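集成材の天板、オイル仕上げの再塗装間隔について

1 投稿者:kiguchi_w
作業部屋の天板(パイン系の集成材、厚さ30mm)をZalitdaleの浸透オイルで仕上げて使用しています。前回の塗装は昨年の12月。撥水が落ちてきたので再塗装を検討中です。
メーカーの説明書には「年1回」とあるだけで、判断基準の記載がありません。皆さんは何を見て決めていますか。
室内の湿度は冬場30%台、夏場は70%近くまで上がります。

2 投稿者:nuka_abura
水滴試験で十分です。スポイトで1滴落とし、10分後に輪染みが残るなら塗る。残らなければ塗らない。暦で決める意味はないと思います。

3 投稿者:tenban417
>>2
水滴試験は場所によるばらつきが大きいです。集成材はラミナごとに吸い込みが違うので、1枚の天板でも結果が揃いません。節のまわりは樹脂分が多く、ほぼ必ず弾きます。
最低でも手前、中央、奥で見ないと判断を誤ります。

4 投稿者:nuka_abura
>>3
節を避けて落とせばいいだけの話では。一番傷みやすい手前側で輪染みが出たら全面塗装、で困ったことはありません。

5 投稿者:tenban417
全面に塗ると、まだ吸わない部分に余剰が残ってベタつきます。拭き取りが甘いと硬化不良になる。自分は一度それで失敗し、#240で研ぎ直しました。

6 投稿者:hera_to_hake
Dernelのハードワックスに切り替えるという手もあります。膜が少し残るタイプなので撥水は長持ちします。ただし部分補修の境目は目立ちます。浸透オイルの上に重ねる場合、下地が完全に硬化していないと密着しません。

7 投稿者:kiguchi_w
ありがとうございます。ワックス系は過去に輪染みの補修で苦労したので、今回もオイルでいきます。
塗布量の目安はありますか。手元の残りは102mlです。天板は1200×600。

8 投稿者:nuka_abura
0.72平米なので、再塗装なら30mlもあれば足ります。薄く1回、15分置いて拭き取り。初回塗装と同じ量を載せる必要はないです。

9 投稿者:hera_to_hake
>>8
量は同意。拭き取りは2回に分けたほうが安全です。1回目の後、30分ほどで導管から戻ってくる分があります。
使ったウエスは必ず水に浸してから処分してください。乾性油は自然発火します。

10 投稿者:saji_2
横から失礼。器の高台で天板に跡が付くことはありませんか。釉薬のかかっていない高台だと、置いたまま引いたときに細い傷が入ります。うちはSaarelaのフェルトを敷いていますが、濡れると逆に水分を抱え込むので一長一短です。

11 投稿者:kiguchi_w
>>10
器は持ち上げて動かすようにしています。高台の内側に水が残ったまま置くほうが、跡としては深刻だと思います。
板目の色味と器を置いたところを貼っておきます。
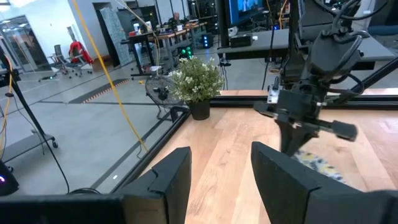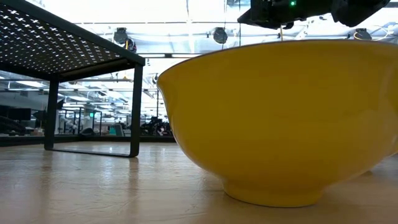 12 投稿者:tenban417
色の違うラミナが混ざる材なら、なおさら吸い込みは揃わないはずです。前言どおり複数箇所での水滴試験を勧めます。濃色側と淡色側で1滴ずつ見てください。

13 投稿者:nuka_abura
>>12
色と吸い込みは直接対応しません。木口に近いか、年輪がどう出ているかのほうが効きます。試験するなら色ではなく木目の向きで分けるべき。

14 投稿者:tenban417
>>13
木目の向きが主因という点は認めます。ただ心材と辺材の色差がある場合は無視できません。辺材のほうが明らかに吸います。

15 投稿者:saji_2
高台の件、目止めの目的で底を耐水ペーパーで軽く均しておくと傷はかなり減ります。#400で当てて、最後に#1000。釉薬の部分には当てないこと。

16 投稿者:hera_to_hake
梅雨に入る前に済ませたほうがいいです。湿度70%を超えると硬化が目に見えて遅れます。Zodolgateの乾燥促進剤を混ぜる人もいますが、浸透オイルには勧めません。

17 投稿者:kiguchi_w
水滴試験は木目の向きで分けてやってみます。輪染みが出たら30mlを目安に全面、拭き取りは2回。ウエスの件も了解です。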